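July - lounge, afternoon

Started on the sofa at 2. Clementina wants the lounge corner done before the Guerreiro order comes in, and the sofa takes up most of the room, so it goes first.

Notes from the first pass:

- Cushions off the seat before anything else. Amândio wiped around them last time and left a tide line on the fabric.
- The pink plush pillow is the awkward one. It's long and soft and folds in the middle as soon as it's picked up, so it needs holding at both ends. Pick it up by one end and it drags across the seat and collects whatever is there.
- Don't pull on the side with the gray stitching.
- No machine wash for the plush until Leonilde finds the care label. Surface brush only.

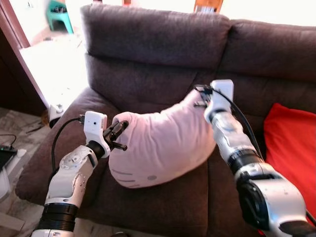

*Pink pillow over the seat, held at both ends.*

Brushed the seats front to back, then the arms, then the backrest. The nap on this fabric shows direction, so keep every stroke going the same way or it looks patchy from the door. The Vikdale brush is still too stiff for it. Used the old soft one from the Gelmont box.

Set the vacuum to low with the narrow nozzle for the gap between the seat cushions and the crease under the headrest roll. Got crumbs, a hair tie and a pen cap out of the seat gap. The folds in the lower back panels hold dust too and the nozzle doesn't reach into them, so those were done by hand with a dry cloth.

Mixed 14 ml of the Boltness cleaner into 700 ml of water for the test patch. Tried it low on the back of the sofa, where it won't show. Left it alone after that - I want to see it fully dry before using any on the seats.

One thing on checking for stains: the light from the opening beside the sofa puts a pale sheen across the seat cushions, and it's easy to take that for a worn spot or a water mark. I scrubbed at one for a while before I moved my head and it moved too. Look from two sides before marking anything on the sheet.

The fan can stay at the left end for drying. Elfriede would like it off by 4:40 so she can use the outlet. 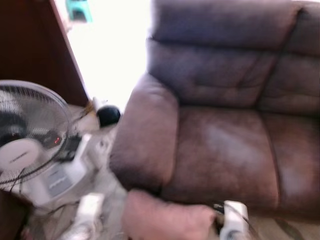 ## Still to do

- Check the test patch, write the result on the sheet
- Care label for the plush (Leonilde)
- Ask Maximiliano for a softer brush head
- Underside of the sofa - needs two people to tip it
- Pillow goes back last, left end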